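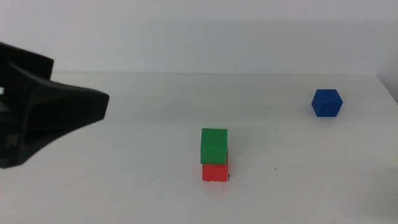
From: Annelies Van den Broek
To: skelska-list
Date: Sep 12, 2021
Subject: Re: Judo mats for Breddale and what we should send with them

Luuk, thanks for writing this up. I'm replying to the whole list, as three people have written to me separately with the same questions.

I've left your message in pieces below and answered under each part.

Luuk Verbeke wrote:
> As most of you know, the club replaced its mats in April and the old
> ones are still in the Verhoeven warehouse. They have said we can keep
> them there until the end of the year. There are 100 of them. I think
> we should send them all to the school at Breddale, where Tatu Mollel
> has been teaching judo on gym carpet and borrowed mattresses.

Agreed on sending mats. I don't agree on sending all of them.

I went to the warehouse with Frans Dierckx and we turned over every stack. Most are in good shape. The covers are worn in the usual places but the foam comes back when you step off it, and the non-slip backing is whole. Then there are 15 that I would not let our own juniors fall on. A few have split seams along the short side, and the others have gone soft in the middle. Frans thinks the split ones could be restitched by somebody with a heavy machine. I would sooner leave them out. If a mat isn't safe for a nine-year-old here then it isn't safe for a nine-year-old there, and Tatu has enough to do without fixing our leftovers.

We put the bad ones against the back wall with tape across them. Please don't move them back into the stacks if you are there for something else.

> The school has a hall. I have not seen it but I assume it is big
> enough for two full competition areas, so we may as well fill it.

It is not. I asked Tatu for the measurements and the hall takes one area with a safety border, plus a strip along one side where the beginners can work on their breakfalls. Anything more would have to be stacked at the end of the hall, and the hall is also used for exams, school meals in the rainy season and meetings of the parents. The mats will have to come up and go down again several times a week.

So storage matters more than we thought. Tatu's idea is a low platform in the old equipment room, off the floor so the damp doesn't get into the backing, with the mats laid flat. Standing them on edge is what ruined some of ours. The school carpenter can build the platform before the shipment arrives if we confirm the number by the end of the month. I said we would.

What doesn't fit at Breddale doesn't have to stay in Belgium. The primary school down the road has asked whether it could have a small area for its youngest classes, and Tatu already goes there once a week. I have asked for a short letter from the head teacher so that both schools know what belongs to whom. That should prevent trouble later on.

> For transport, Jolien says Cluvusetti will give us space in a
> container for free.

Jolien Cuypers can correct me if I have this wrong, but the space is free and the rest isn't. We pay for getting the mats from the warehouse to the port, for the paperwork on arrival, and for a truck from the port to the school. The last part is the expensive one. The road is fine for most of the way and then it isn't, and the driver needs to know beforehand that he will have to go slowly at the end and may have to unload onto something smaller.

Cluvusetti also needs a full list of contents with weights. "Sports equipment, mixed" was refused last time, for the football shirts, and the whole load stood at the port for weeks while people sent each other forms. This time every bundle gets a number and the number goes on the list. Jolien has the template. Please nobody add a box on loading day because there happened to be a gap. I know it is meant well. A box that isn't on the list can hold up everything around it, including goods that belong to other groups in the same container.

> We should also put in all the old suits, belts, trophies and anything
> else in the club cupboard. It would be a shame to send half a load.

I asked Tatu what the pupils need. The answer was short, and I copy it here with permission:

"Suits in children's sizes, please, and no more adult ones. White belts and yellow belts. Athletic tape. A stopwatch that works. Please no trophies with other people's names on them. If there is money left, we would like to put it toward lamps in the hall, because training ends when it gets dark and the older girls arrive late from their chores."

I think we should take that as our list. The adult suits can go to the clothing collection here. The trophies can go to whoever wants them, and otherwise they should be thrown out. I will bring them downstairs and they can stay next to the door for a while so that people can look for their own.

The part about the lamps is worth talking about. The girls' group is the one that has grown most since Tatu started, and it is also the group that loses the most training time. The hall has power but the fittings are old, and only the ones over the stage still work. An electrician in town has looked at it. His quote is in two parts, one for the wiring and one for the lamps themselves, and we could pay for the wiring first and the lamps later if we had to. Doing both at once would be cheaper. I would put the lamps ahead of anything else we buy new.

> On money, the sponsored training day should bring in enough. Last
> time we had a good turnout.

Last time we also had a hall for free and it didn't rain. I hope you are right, but I'd like us to work from what is in the Skelska account now and treat the training day as extra. What is in the account covers transport at both ends and the paperwork. It leaves a little over, but not enough for the wiring.

For the training day itself, Frans has reserved the hall and will run the morning. We still need people for these jobs:

— registration at the door, from opening until the first session starts
— two black belts for the junior mat, all morning
— somebody to collect the sponsor forms and chase the late ones afterward
— soup and bread at noon
— cleaning up, and I mean staying until it is done

The fee is 5 euros for juniors and adults alike, and the sponsor money comes on top of that. Parents who only watch don't pay. There was some confusion about this before and a few of them were asked for money at the door, which they did not like.

> Finally, I propose that a few of us fly out for the handover, with a
> banner and a photographer, so the sponsors can see where it went.

I am against this for now. The tickets would cost more than the lamps. Tatu has offered to take pictures when the mats are laid and to write something for our website, in English or Swahili, whichever we can use. Sponsors who want to see where it went will see it there. If members want to travel at their own expense and spend time training with the group, that is a different question and Tatu would be glad of it, outside the exam period. Two weeks on the mat would be useful. An afternoon with a banner costs the school a day of lessons, and they would feel they have to cook for us.

I know you had your heart set on the handover, Luuk, and we can talk about it on the phone if you'd rather not do it on the list.

What I need from people now:

Children's suits, washed, with the size written on a piece of tape on the collar. Leave them in the blue crate in the changing room hallway. Belts tied together in pairs, please. We had a knot the size of a football last time.

A van for the trip from the warehouse to the port. We can hire one, but if anybody can borrow something with a flat floor and a tail lift, that saves us the money. Verhoeven will let us use the loading dock early in the morning, before their own trucks come in. I don't have a day yet. Jolien will send it as soon as Cluvusetti confirms when the container closes.

Objections to any of the above, to me or to the list. If I hear nothing I'll confirm the mats to Tatu so the carpenter can start.

One more thing about the warehouse. The key is no longer with me. Frans has it, and he would like a message the evening before and not a call from the gate.

Annelies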